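Bathroom fittings, flat 2: gallery

The bathroom at the back of the Skendisov building was the last room we finished. Work stopped in October with the counter in and the walls painted, and the small things were left for later. This page covers the small things. Most of the photos went to Rocío Muñoz for the tenants' handbook, so the notes are short and stick to what was bought, what was kept and what still needs doing.

The counter is a single length in a black marble pattern. It came from Romier and was cut on site by Jairo Villca, who also set the basin. We looked at a grey one first, but it was too close to the colour of the floor and the room looked flat.

The basin is a white vessel type, rectangular with rounded corners, and it sits on top of the counter with a round silver drain in the middle. The tap is a plain slender one and stands behind it. A vessel basin takes up more bench than an inset one, so whatever lives on the counter has to be small.

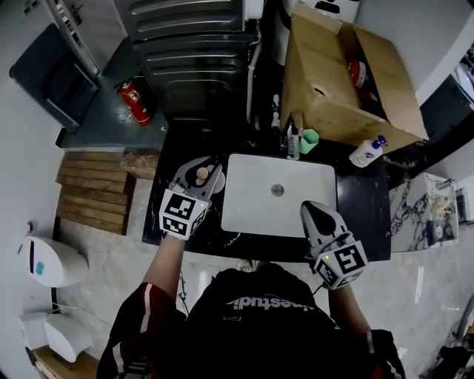
Wooden knobs were chosen for the cupboard doors in the hall and the bathroom. They are a light tan ball on a short stem. Spares are kept in the bathroom until the last doors are hung. Please don't oil them, as the finish goes patchy.

Small white dishes were bought for rings, hair ties and loose screws. A round one suits this counter better than the long soap tray we had before, which caught on the edge of the basin.

The mint-green cup has six sides and belongs at the back, near the tap. It holds two toothbrushes and not much else. A matching one was ordered from Bostska and arrived in the wrong green, so it went back.

Hand soap stays in a pump bottle in the back corner. Refills are in the hall cupboard on the second shelf. Wipe under the bottle when you clean, because the ring it leaves shows up badly on a black surface.

Cardboard boxes are still in use for anything without a home. Flatten them once they are empty and leave them by the bins on collection day.

Costs, for those who asked: the knobs came to $136 for the whole flat, the dishes and cup were under $100 together, and the counter was $362 after the offcut was returned. The Teixeira quote for a mirror cabinet is still open and we will decide on it before the next tenancy.

Page last changed 24th August.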